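3.2 Simulated workcell

The physical build occupies one bay of the shared workshop at Girkent, and access to it was limited to evenings. Most of the controller work was therefore done in simulation, using a model of the cell that could be run on a desktop computer at home. The model was prepared by the second author and revised by Thevar and Yilma as the arms were rebuilt.

The model contains two arms mounted on a common table with a wooden top and dark metal framing. Link lengths were measured from the finished parts with a steel rule and entered by hand. Joint limits were taken from the hard stops and reduced by two degrees at each end. Masses are less certain. The motor housings were weighed before assembly, but the cabling was not, and its contribution was spread evenly over the links.

The room around the table is a stock kitchen supplied with the Flustwood scene library. It was kept in preference to a plain background so that the colour thresholds used by the block detector would be tested against surfaces close in hue to the workpieces. The table top and the cabinets are both brown, and pale wooden pieces have to be separated from them under changing shadow. Collision checking was disabled for everything beyond the table frame.

Figure 4 is rendered from the viewpoint used by the detector, which moves with the nearer gripper. The fingers take up much of the lower part of the view when nearly closed, and the work surface can be seen through the gap between them. The other arm is at the far part of the table with its wrist over a small white block.
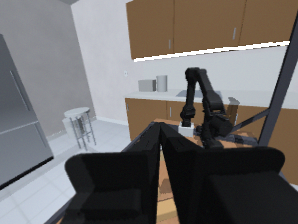 Figure 4. Simulated workcell seen past the nearer gripper, with the second arm at the white block.

3.3 Occlusion by the fingers

The closed fingers present a problem that was not anticipated in the first design. In Figure 4 a pale yellow piece lies low in the gap, and only the part of it between the fingers is available to the detector. Centroids computed from such a partial outline are biased toward the centre of the gap. The bias was small for short blocks and large for strips, for which the visible portion gives little information about the position of either end.

Two corrections were compared. The first, following the approach in Iyer's workshop notes, masks the finger region and fits a rectangle of known size to whatever edges remain. The second holds the last estimate made with the fingers open and ignores new measurements until they open again. Each was run for 1,233 simulated grasps with random block placement. The rectangle fit failed to converge in 237 of these, mostly where a single edge was visible. The held estimate always returned a value, but it could not register a block that had been nudged by the other arm.

The controller now uses the rectangle fit where at least two edges are found and falls back to the held estimate otherwise. The same code runs on the physical arms without changes apart from the camera calibration file. Results from the bench are given in Section 4.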